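Bendgate Open House, Ketville: Small Bedrooms in Summer
Jul 5, 2020

I went to Bendgate expecting to be sold something, and I was in the hallway for less than a minute before I was handed a price list. It was for storage boxes. I put it in my bag and went upstairs.

For anyone who missed the notices, Bendgate is an ordinary house in Ketville that has been opened up for the weekend by Jolance, a small outfit that gives classes in keeping house. The theme this year was sleeping and storing clothes in small rooms during hot weather. You book a slot, you wear a mask, you go around the upstairs rooms in the order given on a sheet of paper, and you come out through the kitchen, where there is iced tea in paper cups and another price list.

The leaflet makes big promises. It says a bedroom can be "three degrees cooler without a fan." It says you can clear a bed of laundry in the time it takes to boil a kettle. It says 1000 households have taken up the method, though it doesn't say how anyone knows. I asked at the door and was told the figure came from last October, from sign-ups to the mailing list. Signing up to a mailing list is a long way from folding a sweater, and I should know, as I've been on that list for 3 years and my sweaters live on a chair.

So I didn't arrive in a generous mood. I'll say early on that the house was better than the leaflet.

The first room was the weakest. It was set up as a dressing room, with rails along two walls, and the talk was all about matching hangers. I own hangers. They don't match, and the shirts don't seem to mind. Satish Bajpai, who had the slot after mine and kept catching up with me, wanted to know if the wooden ones leave fewer marks on the shoulders than the wire ones. They do, but you don't need an open house for that. We were moved along.

The second door was the one I'd come for, a small bedroom with cream walls, made up for summer. No show pillows, no tray with a candle on it. Somebody had picked bedding that a child would pick, a quilt in loud stripes with monkey faces all over it, and then put a tan summer mat over the near part of the bed. I liked the room at once for that quilt. Show homes never have monkeys.

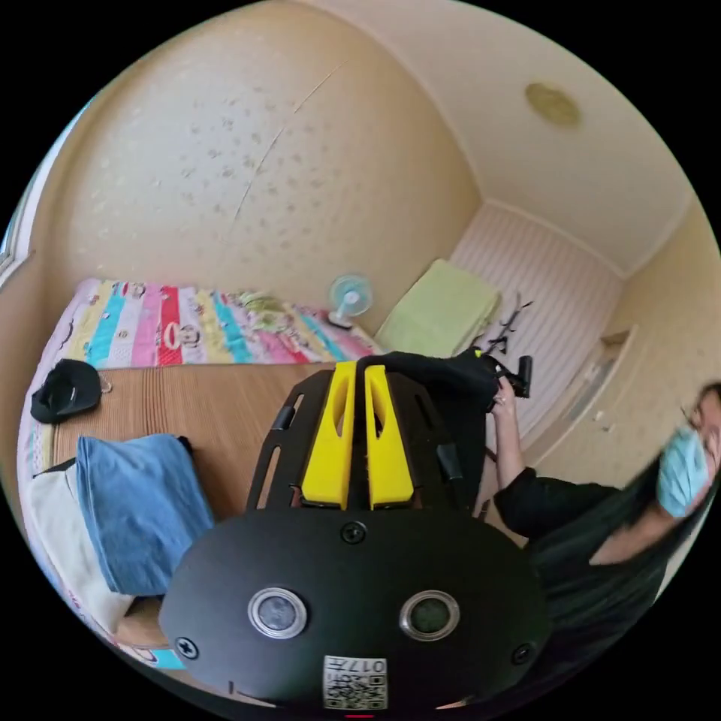

Caroline Muriithi said a mat only helps if there's a firm mattress under it, and that on a soft one the slats dip in the middle and you wake up with lines down your arm. She has slept on one every summer of her life, she said, and wouldn't go back to a cotton sheet in July, but she wouldn't promise anybody three degrees either.

I was glad to hear it. The cooling claim was the part I trusted least, and the helper in the room didn't do much for it. Her case was that a woven mat doesn't hold on to your body heat the way cloth does. Fine, I can believe that. When I asked what the three degrees had been measured against, and where, and at what time of night, she said she'd find out. I left my email address. I don't expect to hear.

What I can report is that I pressed the back of my hand to the mat and then to the quilt, and the mat felt cooler. My hand is not an instrument, and a kitchen tile would have beaten both of them. I wouldn't lie on a kitchen tile all night.

There are some practical questions the sheet doesn't go into, so I asked them. How do you clean it? A damp cloth, well wrung out, and then air it before you put it back. Does it slide? A bit, on a smooth sheet, less so over a quilt or anything with some nap to it. Where does it go in winter? Rolled, standing up in a closet, never folded. That last answer bothered me. A mat the width of a bed makes a long roll, and the whole point of the day was that these rooms are small. If you have a closet tall enough for the roll you may not have the problem Jolance says you have.

Satish asked if cats wreck them. Yes, apparently, and fast.

Then there was the folding, which takes up most of the sheet for that room and most of the arguing on the landing afterward. The Jolance idea is that you fold on the bed and nowhere else. The bed is the biggest flat surface in a small room, it's at a height that most people can manage, and if it's covered with clothes you have to finish before you can sleep. I've heard this advice before. My own experience is that at eleven at night the pile gets lifted to the chair in one piece, and the bed is clear in four seconds.

But the mat does change things a little, and this was the one idea I took home. A knit laid out on a comforter sinks and drags. You straighten one sleeve and the other one creeps. On a mat the surface is firm and slightly rough, so a sleeve stays about where you put it. I wouldn't have thought of using summer bedding as a folding table, and as far as I could tell the leaflet hadn't thought of it either. It gets no mention there at all.

Black ribbed knit is a mean thing to choose for a demonstration. You can't see the seams, the ribs pull in when you want them flat, and every bit of lint shows. I'll give them credit for that. It would have been easy to bring out a stack of stiff white shirts.

The sheet gives the steps for a knit as follows. I'm copying them down with my own grumbles left out.

Lay it face down and smooth from the center to the sides.
Bring one side in to the middle, and lay the sleeve straight down on top.
Do the same on the other side.
Fold up from the hem, stopping short of the collar, then fold again.
Don't press down on it.

Now my grumbles. "Stopping short of the collar" means nothing without a measure. Two fingers? A hand? It makes a difference to how the thing sits in a drawer. And the sheet is silent on long scarves, gloves, and all the other small black items that come out of the wash along with the black sweater and get lost in it. In my house those take longer to deal with than the sweater does. 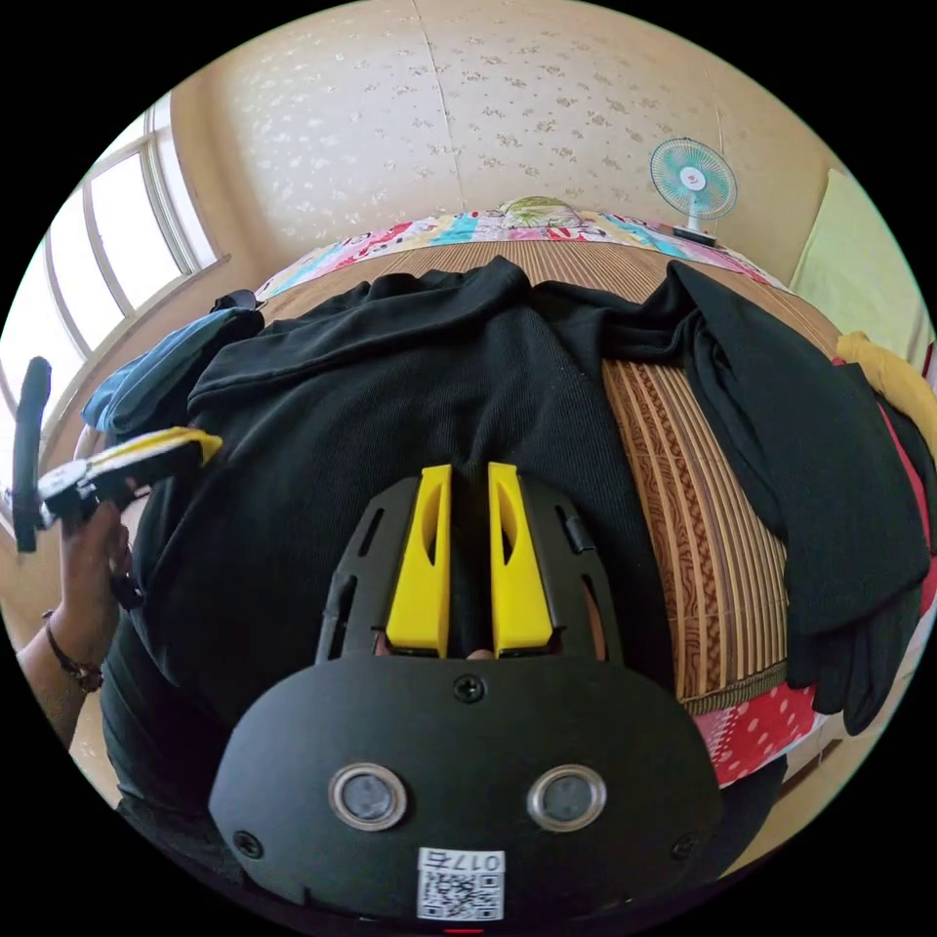

Black knit laid flat on the woven mat, small bedroom, Bendgate.

I did like the layers on that bed. There was a red sheet with white polka dots coming out from under the mat at the side, and up at the far end the cartoon quilt had been shoved against the wall with a folded green patterned cloth on top. It was bunched up, too, the way a quilt ends up when you need the space. A magazine would have squared it off. Something folded and blue was over by the left side, and a yellow cloth hung off the right. None of it went together and I believed in it more than in anything in the dressing room.

The light in there is good as well. It's a big window with white frames, and if you've ever tried to tell navy socks from black ones by a bedside lamp you'll know what that's worth. Whether your own small bedroom has a window like that is your own luck.

The third room was a linen closet with the door taken off, and I can't say much for it. The shelves were labeled. The labels were for sale. Iara Núñez was giving the talk and she was funny about fitted sheets, which she rolls into a ball and stuffs in a pillowcase, and I think that was the most honest housekeeping advice of the afternoon. It isn't on the sheet. I suspect she was supposed to demonstrate the proper fold and had decided against it.

In the kitchen I did what I always do and added up the price list. A mat, two under-bed boxes, the labels, and the booklet with the steps in it come to $174. The mat is most of that. The booklet costs $4, and I had already copied the useful page by hand standing on the landing, so I kept my four dollars. The boxes are plain lidded boxes and you can get plain lidded boxes anywhere.

Would I send anyone to it? If you're in Ketville and have an hour, go for the second room and skip the hangers. Ask about cleaning the mat and ask where you'd keep it in winter, and wait for a proper answer before you get your wallet out. Tumelo Mahlangu, in my slot, bought one on the spot and was then stuck with carrying it to the bus stop.

I tried the knit fold when I got home, on an old beach mat spread over my comforter. The first one came out lopsided and the second one was all right. The chair still has most of the laundry on it.

Slots run until six, booking at the door if it's quiet. Street parking only, and the stairs are steep, with a rail on one side.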